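Capítulo 5
El doblado de la camiseta: lo que se afirma y lo que se puede comprobar

Pocos asuntos domésticos han generado tanta doctrina con tan poca prueba como el doblado de la ropa. El lector habrá oído que una prenda bien doblada dura más, que ocupa la mitad, que ordena la cabeza de quien la guarda. De las tres afirmaciones, la segunda admite una regla y un cajón; las otras dos se repiten de manual en manual sin que conste quién las midió ni cómo. En este capítulo nos quedaremos con lo que se puede medir.

Empezaremos por la camiseta de manga corta. Es una prenda corriente, barata y bastante menos dócil de lo que sugieren los esquemas. El punto cede al tirar de él, el cuello forma un bulto donde el dibujo traza una curva limpia y las mangas, una vez vueltas hacia dentro, rara vez se quedan donde se las puso. El rectángulo perfecto de los folletos suele ser un rectángulo dibujado.

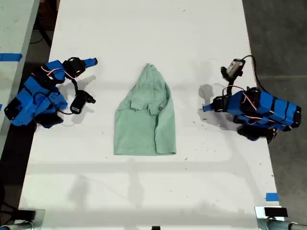
Figura 5.1. Camiseta verde claro sobre superficie blanca: contorno estrecho por arriba, bajo casi recto y tela vuelta sobre el cuerpo.

Conviene detenerse en esa forma de campana, porque los manuales la omiten. Pasan de la prenda extendida al paquete terminado como si entre una cosa y otra no hubiera nada. Sofia Kouris, en sus apuntes para el taller de Bratico, la llama «forma de paso» y recomienda no corregirla demasiado pronto. Nos parece un consejo razonable, aunque su autora lo apoya en 13 camisetas dobladas por la misma persona, y con eso no se funda ninguna ley.

5.1 La superficie

Se recomienda casi siempre una mesa lisa, despejada y de color claro. Lo de lisa se entiende: la tela corre sin engancharse. Lo del color es más discutible. Sobre blanco, una prenda pálida se distingue sobre todo por las sombras de sus pliegues, y quien esté aprendiendo verá mejor el borde de una camiseta oscura. El método Jakby exige además una altura de mesa determinada, que no justifica en ninguna de sus 274 páginas.
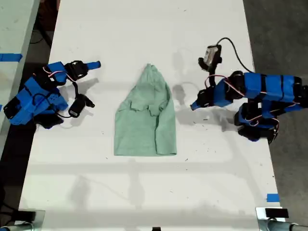 El bajo merece más atención que el cuello. Si queda recto desde el principio, sirve de referencia para los pliegues siguientes; si queda torcido, el error pasa de una capa a otra y al final se le echa la culpa a la tela. El cuello, en cambio, puede esperar. Alisarlo a cada paso es una costumbre muy extendida – y, a nuestro juicio, una pérdida de tiempo.

5.2 ¿Cuántos pliegues?

Ruiz-Ortega propone cinco. Fladgate llega hasta nueve, contando como pliegue lo que otros llamarían alisar. La comparación entre sistemas es, por tanto, engañosa: cada autor cuenta lo que le conviene y presenta la cifra como mérito, unas veces por baja y otras por alta. Aquí llamaremos pliegue únicamente al movimiento que deja una capa de tela encima de otra.
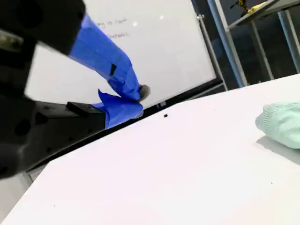

Tampoco daremos por buena la rapidez como criterio único. Un doblado veloz que se deshace al meterlo en el cajón obliga a repetir el trabajo, y ese segundo intento no suele figurar en las tablas. Cuando el lector encuentre un tiempo publicado, pregúntese si incluye coger la prenda, extenderla y guardarla, o solo la parte vistosa.

Antes de pasar al apartado 5.3, doble una camiseta como lo hace habitualmente, sin esmerarse, y mida el largo y el ancho del resultado. Anote también la altura del paquete recién hecho y vuelva a tomarla a la mañana siguiente. Necesitará esas medidas para las tablas del final del capítulo.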